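July, after second shift

Long one today. Wisness sent the new numbers over at lunch and Dennis Athumani read them out in the break room while people were still eating. We did 302 loads last week between the two floors, and he wants 400 by the end of the summer with the same crew. The robots are supposed to make up the difference. He said no one loses hours over it. I wrote that down here so I can look back at it.

I've been on the loading trial for 3 weeks now. My old job was plain enough: sort, load, start, pull, fold. Now I sort and fold as before, but for half the shift I sit at the desk by the Studitz machines and watch the robot do the loading on a screen. When it gets stuck I mark the time and type a line about why. I'm off my feet more and my back is better for it. My eyes are worse. I'm also more tired at night than I thought I would be from sitting down.

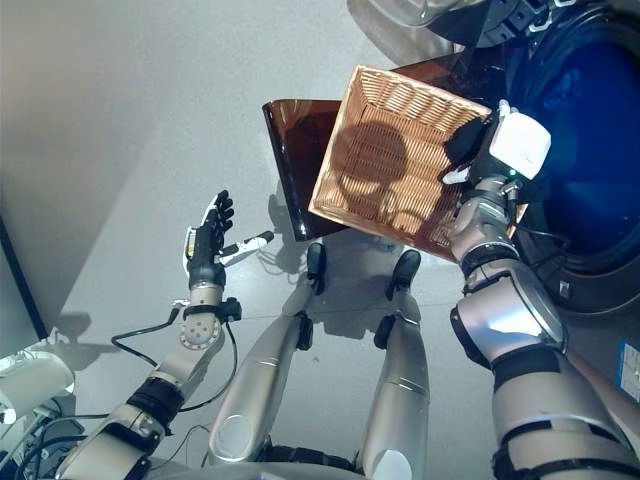
My notes for Nyaga are due tomorrow, and I'm supposed to say which parts of the job a person should keep. I started with towels and bedding. Towels are fine to hand over, bedding I'd keep, a fitted sheet gets around everything. Then I wrote a page on the basket. I have always carried one with both arms and leaned it on my hip, and I never thought about it until I had to write it down. The robot has the wicker basket by the rim in its right hand, tipped toward the door, and the left hand is out in front with the fingers open and nothing in it. I'd have that other hand under the bottom. I put that in the notes as a question — should the second hand be helping, or do they want it kept free? Dennis says they'll answer, but it may take a while.

The other thing I put down is pockets. I check pockets without thinking, and there is no step for it in the plan. Last winter I found a set of house keys and 70 dollars in one pair of work pants. Someone has to do that before the basket gets to the machine, so I asked for it to be part of sorting and for the time to be counted.

Civness is coming to train two more of us on the desk. I said I'd do mornings if I can keep folding in the afternoon. Dennis wrote it on his pad but didn't say yes.

Need to wash my own stuff tonight. Out of socks.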